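Family History > Getting Started > Obituaries
2025-09-02
By Shirley Paquette

How to get the most out of an old newspaper obituary

I love obituaries. One short column can hand you a maiden name, a church, an employer and the towns where all the children ended up! My great-aunt's notice sent me to Dunmore, a place I'd never once heard mentioned at home, and I found 6 cousins there.

Start by copying the whole notice word for word, misspellings included. Write down the newspaper, the date and the page number while you have them in front of you. Going back for a page number later is no fun at all (I've done it with 904 pages of microfilm to scroll through).
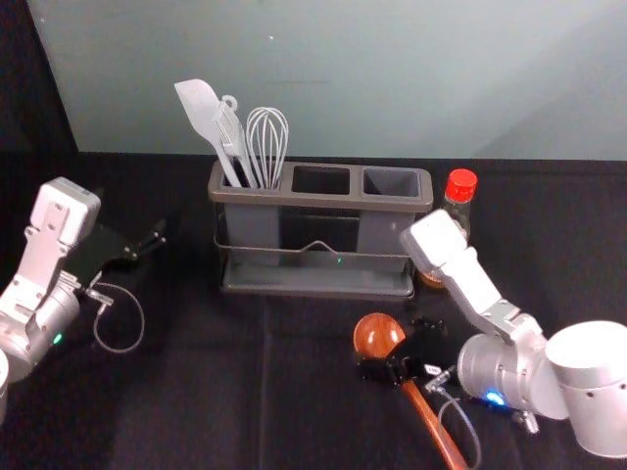
Next, read it again with a pencil and underline every person. I put each one on a separate line with the relationship exactly as printed. "Mrs. Rupert Kälin of Zernmont" is a daughter whose first name you still need to find, so leave a blank for it. Watch the words "preceded in death by" – those names may have notices of their own, and often they're in the same paper.

Then do the places. A married child's town gives you a city directory to search, and a burial place gives you a cemetery office to call. When I called Ornell, the clerk read me the whole family plot over the phone, three generations of it! 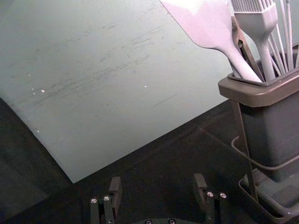

Now check the facts. The family usually supplied them in a hard week, and ages and middle names do slip. Mine said 60, and the birth record made her 63. Keep both versions in your notes and say where each came from.

Last of all, look for a second notice. Many families placed one in the hometown paper as well as the local one, and the two can be wonderfully different. Lorraine Entwistle in our Tuesday-free online group found a brother that way – he was left out of the first notice and listed in the second with his address.

Next month: reading funeral home ledgers.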